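In Defence of the Shallow Basket
April 26, 2024

Most toy storage is too deep. I have thought so since my own kids were small, and the bin we bought last December has not changed my mind.

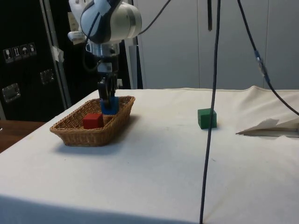 A deep tub swallows things. Blocks go in at the top and the one you want is always at the bottom, so a child does the sensible thing and tips the lot onto the floor. Then we complain about the mess. A low wicker tray doesn't let that happen. If there is a red block and a blue block in it, you can see both from across the room, and if the green one is still out on the table you can see that too.

My neighbour So-ying Wei disagrees. She says a shallow basket holds nothing and that lids exist for a reason. She has 64 litres of tub under her stairs and I'm told it shuts properly. Fair enough – but her grandkids play with whatever is on the top layer and have done for years.

Yes, wicker gathers crumbs and the rim frays. I'd still take it over plastic. It weighs next to nothing, it can go on a table with a decent cloth on it without scratching anything, and a three-year-old can carry it back to the shelf.

The real objection is that you can't fit everything in. I would put the extra toys in a cupboard and swap them over every few weeks. Ours go in on the first of the month, when I remember.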